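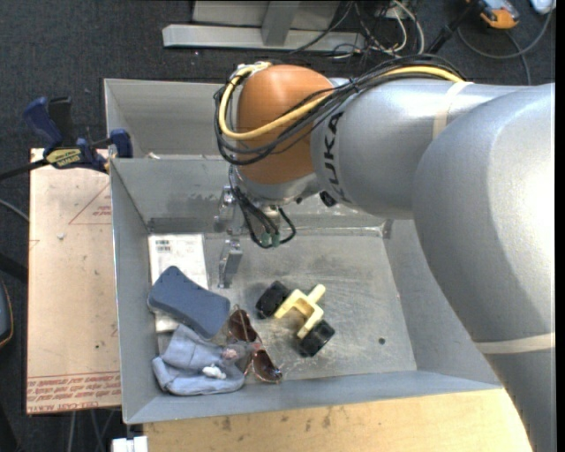
M. Akyol
Module tutor, Gestton Evening College

Search this site Search

Reading old parish registers – notes for week 2

I love this session! Last time we looked at the Joremcombe baptisms, and I promised you burials, so burials it is (cheerier than they sound). The Tostthorpe register has 1,216 entries and we'll read 33 of them together, starting with the messy ones.

Watch the long s, which looks like an f with half its crossbar missing. Clerks also shortened names as they pleased – Wm is William, Jno is John, and Xpher is Christopher, which caught me out for years. Copy what you see first and spell it out afterwards, in square brackets.

Before we meet again, please transcribe page 40 and bring your queries. Pencils only in the record room!

We use cookies to improve your visit. Accept Manage settings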